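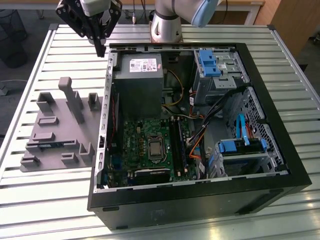

What did we want the arms to do at home? Take parts out of an old desktop PC and park each one in a printed holder beside it, without either of us stepping in.

3.2 The build

Kylie McKinnon and I put the cell together in the Parkley workshop in May, mostly in the evenings, and I'll admit the fixture took far longer than the arms did. We printed 4 versions of it (the first was so tight that I had to lever a card out with a butter knife!). The one in Figure 2 has raised holders on a flat plate, and it sits next to the tower so that the reach stays short. We call the whole set-up Mahuika.

I taught the slot positions by hand, nudging the gripper along until it looked right, and then Kylie went over my numbers and fixed the worst of them. The narrow slots were the fussy ones, and we kept a separate slower approach speed just for those.
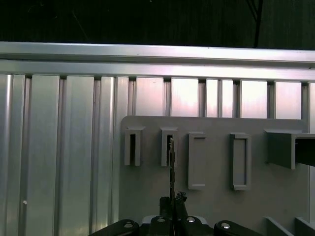 How slow is the approach to a narrow slot? We settled on 4 mm per second for the last stretch, and the wider pockets get by with 31.

Figure 2. Thin item held in the closed fingers, its upper end at a narrow slot.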